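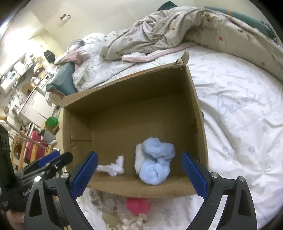 Consejos para el jefe del faro en Drurkano (versión remasterizada)

Hola a todos, llevo desde julio con la remasterización de Drurkano y estoy atascadísima en el jefe del faro, el de las dos espadas. Lo jugué de cría en la consola vieja y juraría que entonces le podía cortar el segundo combo con un esquive hacia atrás, pero ahora me come siempre. Aproveché la mudanza para buscar la guía en papel, y tengo todavía una caja de cartón abierta encima de la cama, con la sábana blanca debajo, pero de la guía ni rastro. Voy por nivel 70, con la lanza larga y 4 pociones grandes. ¿Me falta nivel o es que lo hago mal? Lo he intentado en normal y en fácil – y en fácil me da hasta vergüenza contarlo.
Bukola Haruna

Emiliano Barrera
¡De nivel vas sobrada! Lo que pasa es que en el original iba todo más lento y ahora, con los fotogramas al doble, la ventana del esquive se nota mucho más corta. Prueba a esquivar hacia la izquierda justo cuando levanta la segunda espada, nunca hacia atrás. Y deja la lanza, que al terminar el ataque te quedas vendida; con las dagas le metes tres golpes y sales. Cuando le quede un cuarto de vida se sube a la barandilla: ahí guarda la distancia y bébete lo que tengas. Yo tardé unos 5 intentos desde que cambié de arma (antes, ni los conté). Ah, y mira en opciones si tienes puesto el modo de cámara clásico, porque en esa sala se vuelve loca con las paredes.

Tomoana
sube a 1000 de vida y aguanta los golpes, yo me lo pasé así sin esquivar nada

Zotbridge
Lo de aguantar los golpes en difícil no cuela, aviso. Para normal sí, si llevas el anillo que sale en el cofre del muelle, detrás de las redes. Yo me lo dejé la primera vez y tuve que volver.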